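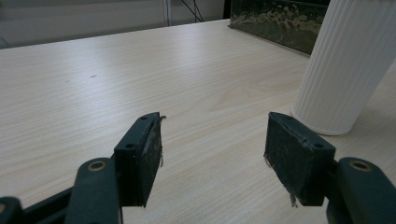

The table, with the white ribbed thing at the back.

9/25/19

I said in June that I would write about the table once I had lived with it for a bit, so I'm finally getting round to it.

It came from Grutier, the second-hand furniture place behind the station in Usach, and it cost 167 plus delivery. I had been looking at new ones and the cheapest I liked was 400, and that was without legs. The Grutier one had legs, and a ring on the top where somebody had put down a hot mug. The ring came out after two goes with oil and a soft cloth. I left the first coat overnight and wiped the rest off in the morning. If you try this, open a window, as the smell hangs about until lunchtime.

The colour was the main thing for me. The old table was nearly black and showed every crumb. This one is pale, a sort of beige, with thin lines of grain going along it, and the room feels bigger for it. The grey wall looks better too. I had been planning to repaint that wall and now I don't think I'll bother. The thin white pipe running down it annoys me less than it did, though I would still like to do something about the cables hanging near it. I bought a pack of 5 clips from Plutetti and they are still in the drawer.

The white ribbed piece has moved three times. First it was on the windowsill, then on the floor by the door, where I kept kicking it, and now it's on the table. It is tall enough that I have to lean round it if I'm sitting at the wrong side. Inga next door says it should go back on the sill. I like it where it is for now.

A few practical notes for anyone thinking of a pale table. Tea marks show up straight away, so keep a cloth nearby. Newspaper ink comes off on it if the paper is damp. I tried felt pads under the legs and they came unstuck within a fortnight, so I've gone over to the screw-in sort, which need a small pilot hole first. Measure your doorway as well. Ours took the table only on its side with the legs off, and getting one of the bolts back in took most of an evening.

I still need chairs. The two I have are from the old set and they are a bit low, so you end up with your elbows higher than you want. Grutier had a set of four last week but the seats were orange. I'll look again at the end of the month, when they get their next lot in.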